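Dernière mise à jour : 1er juillet 2019. Si vous lisez ceci en septembre, bienvenue au club, et pensez à racheter des tomates.

# nilis-sandwich

Données et scripts du projet de fin d'année du club robotique de Nesance. Le sujet voté était « manipulation d'objets déformables ». Le club a traduit par « sandwich », et le vote n'a pas été refait.

Nilis est le nom du logiciel de pilotage. Le bras n'a pas de nom, malgré plusieurs propositions dont aucune n'a sa place dans un dépôt public.

## Contenu

- `demos/` : 300 démonstrations en téléopération, un dossier par essai
- `rates/` : 120 essais ratés, conservés et annotés (les plus instructifs, et de loin les plus regardés)
- `scripts/` : lecture, découpage, conversion
- `ganinwood/` : l'ancien simulateur. Les tomates y sont des cylindres rigides. Tout s'y passe très bien.

## La tâche

On part du pain du bas, puis salade, tomate, saucisson, et pain du haut si le moral le permet. Les ingrédients sont répartis dans les bacs de part et d'autre du plateau central ; leur position change d'un essai à l'autre. L'opérateur a droit à une seule reprise par ingrédient. Un essai est réussi quand tout tient encore une fois la pince retirée.

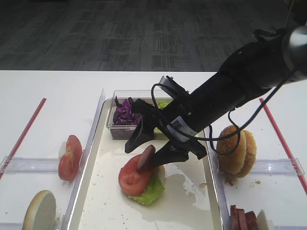 *Étape « saucisson » : la tranche arrive au contact de la tomate, pince encore fermée.*

Le saucisson est l'ingrédient préféré des opérateurs. Il se pince bien sur la tranche et pardonne une fermeture un peu brutale. La tomate, elle, rend son jus et glisse, et la salade se prend pour un parachute. Le chou rouge n'entre dans aucune recette annotée : étiquette `distracteur`, à ne pas saisir.

## Utilisation

```
python scripts/lire.py demos/ --etape saucisson
python scripts/decouper.py demos/ --sortie essais/
```

Chaque essai contient les images, les positions articulaires, l'ouverture de pince et un fichier `notes.txt`. Les notes sont en texte libre. Nous le regrettons.

## Limites connues

- Un seul bras, une seule table, un seul éclairage. Ne comptez pas sur une généralisation à votre cuisine.
- Le liquide sur le plateau n'est pas annoté. Les miettes non plus.
- Dans 40 essais, l'étape `salade` commence trop tôt dans les étiquettes. Correctif en cours depuis un certain temps.
- Le script de conversion plante si le chemin contient un accent. Oui, pour un club francophone.

## Coupe Uchida

Le projet est inscrit à la coupe Uchida, catégorie « manipulation ». Le règlement limite le dossier à 1000 mots et ne précise pas s'il faut goûter.

## Licence

Données et code libres pour tout usage non commercial, restauration comprise. Pour signaler une erreur, ouvrez un ticket en indiquant le numéro de l'essai et l'étape concernée.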